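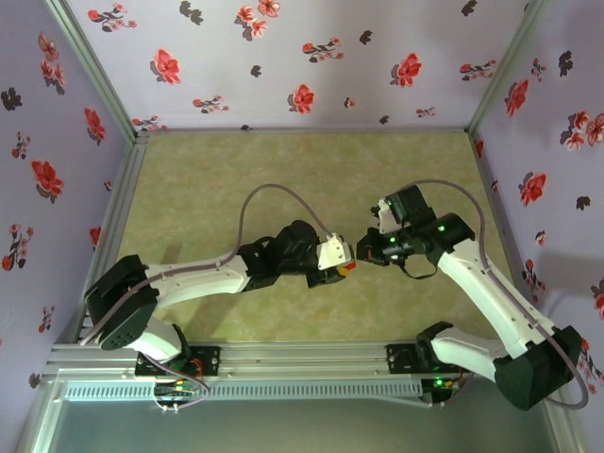 Peel-and-stick floral goes up in minutes and you'll never see the seams, went a comment under my last post on lining an open metal frame with patterned walls. I have my doubts. I've read the same promise on the back of every roll I've ever bought, and I have picked plenty of it off again with a fingernail.

My way is slower. The print goes on a board first, on a table, and the finished board goes into the frame. If you hate the flowers by February, the board comes out and the frame doesn't care.

What you need

Rigid board for the back and both sides
Printed covering, one roll more than the calculator says
A metal ruler and new blades
Spray adhesive or paste
Painter's tape
A soft cloth

The Busa calculator told me 2 rolls. It ignores pattern matching entirely, so I don't see how it could be right for anyone using a big print. I bought 3 and used most of the last one. Tolel's covering is thicker and hides dents in the board better, but "repositionable" on the label should be read as "once, if you're quick."

Step 1. Measure the openings

Measure each opening at the top, the middle and the bottom. People will tell you aluminum profile frames are always square. Mine was 81 cm wide at the top of the back opening and a little less at the bottom. Cut to the smallest number.

Step 2. Lay out the print before cutting

Do the back wall first. A large red flower draws the eye, so shift the sheet until none of the big ones is sliced by the board's edge, if the width allows it. Small sprigs and leaves can be cut anywhere and it won't bother you much. The side walls are seen at an angle, and I wouldn't waste an evening matching them to the back. The corner posts break up the pattern anyway.

Check which way is up. With scattered blossoms it's easy to hang one board upside down, and you will notice it a week after you've finished.

Step 3. Stick it down

Tape the top edge, fold the sheet back, apply adhesive to the upper part of the board and smooth downward with the cloth. Then do the rest. Leave it flat overnight. The can says 5 minutes, which I'd call optimistic.

Step 4. Fit the boards

Back first, then the sides. Push each one into place without bending it. If you have to force it, take it out and trim. A pale lavender background can look grayer on the back and more purple on the sides, so stand back and look before you decide you've been sold mismatched rolls.

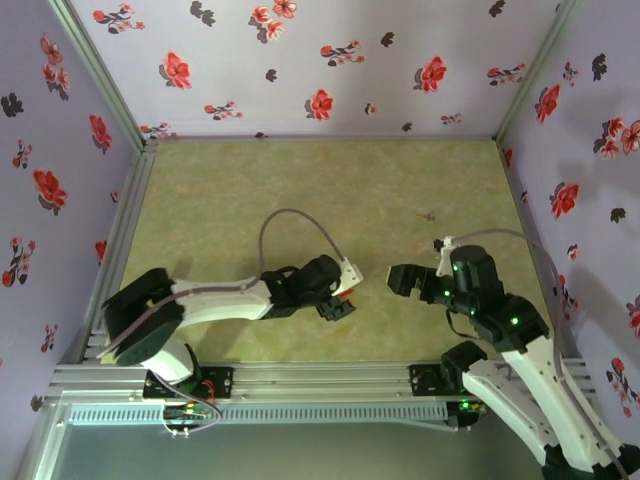 Step 5. Choose the floor last

The usual advice is a plain floor under a busy wall. Fine, but plain shows every scuff. A mottled green is more forgiving, and it sits well enough under red flowers. Shirima sells a sheet for this with "invisible joins." I could see the join from the door. Buy one large enough to cover the floor in a single piece, cut it a hair oversize, and shave it down until it lies flat.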